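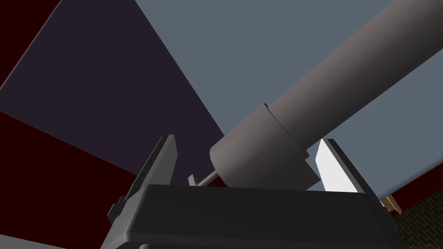

**Ticket: invoice export from Clalico stops at row 200**
Opened 2025-06-18, priority normal

Since the last update, the export to CSV gives only the first 200 rows. The July price list has 1,000 rows, so most of it is missing. There is no error message – the file just ends.

What I tried:

- other browser, same result
- smaller list with 30 rows, complete
- export from the Meléndez office account, also stops at 200

**Update:** Gekia support asked me to set the page size to 25 and export again. Now I receive all rows, but the column "Discount" is empty. I leave the ticket open.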